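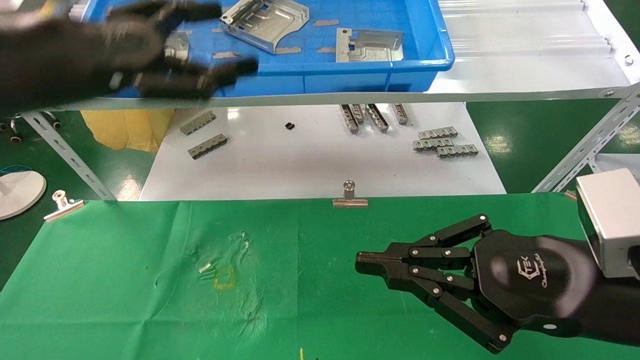
Un bac bleu, des équerres en tôle et des pièces en forme de peigne : le poste de tri de l'atelier Prekska.

Prekska met de l'ordre dans ses petites pièces

Il aura fallu un déménagement, deux inventaires contradictoires et une commande partie sans ses équerres pour que l'atelier Prekska s'attaque à ce que tout le monde y appelait « le vrac ». Depuis jeudi 17 septembre, les petites pièces de tôle emboutie ont une adresse : un bac en plastique bleu, posé sur l'étagère haute d'un poste de travail remis d'aplomb.

Le chantier avait été promis pour février. Il a commencé quand il a commencé.

L'inventaire définitif, le troisième donc, fait état de 1 291 pièces. Le précédent en annonçait 3 000, chiffre dont la rondeur aurait pu éveiller les soupçons. « Quelqu'un avait dû compter les sachets vides », suppose Anitha Kurian, responsable de l'atelier, qui se garde bien de préciser qui.

Le principe retenu est d'une simplicité presque vexante. En haut, dans le bac, les supports et plaques métalliques, avec de petits patins rectangulaires gris. En bas, sur le plateau blanc, les pièces en forme de peigne, à portée de main de l'opérateur. Les 28 références du catalogue doivent suivre le même chemin d'ici la fin du mois, y compris celles dont plus personne ne connaît l'usage — il y en a quatre, conservées par prudence ou par affection.

La méthode a fait l'objet d'un débat nourri. Le bureau d'études, installé chez Surkden, à l'autre bout de la zone d'activités, plaidait pour des tiroirs étiquetés. L'atelier voulait voir les pièces sans rien ouvrir. Trois réunions plus tard, l'atelier a eu gain de cause, et le bureau d'études a obtenu le droit de choisir la police des étiquettes.

Reste la question des peignes, que l'on range à plat ou debout selon les écoles. Les deux positions cohabitent pour l'instant sur le plateau. « On tranchera quand quelqu'un se plaindra », indique Anitha Kurian. Une plainte est déjà enregistrée, mais elle porte sur la hauteur de l'étagère.

Les clients, eux, devraient surtout remarquer que leurs colis arrivent complets. Kuster, destinataire malheureux de la commande sans équerres, a reçu les pièces manquantes la semaine dernière, accompagnées d'un mot d'excuse et d'un double de la facture. Le mot était facultatif, la facture non.

Le second poste, réservé aux pièces de la gamme Utis, sera réorganisé à l'automne. Aucune date n'a été communiquée.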